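Workshop ceiling (corrugated deck)

A corrugated deck ceiling is the underside of a ribbed metal roof or floor deck left exposed to the room below. It is common in large indoor workspaces, light assembly halls and converted storage buildings. The ribs run parallel to one another and span between beams, which carry the load to the columns or walls.

Finish

The deck is usually painted white. A pale finish reflects light downward and reduces the contrast between the fittings and the surface behind them. Factory-coated sheet needs no further paint, although cut edges are touched up on site.

Lighting and services

Rectangular fluorescent fittings are the traditional choice. They are hung or fixed in rows, and the spacing depends on mounting height and on the work done at the tables below. Air vents are placed along the beams - this keeps the ribs clear and leaves access for cleaning. 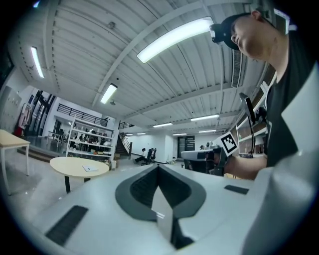 Acoustics are the main drawback. Bare metal reflects sound, and rooms with hard floors may need hanging baffles or perforated deck with an absorbent backing.

History

Exposed decks became frequent in small workshops after 2000. The Mellor building in Grarkstead, refitted by Neville Clegg, has 39 fittings under a single deck.

See also: Roof deck; Suspended ceiling; Shelving unit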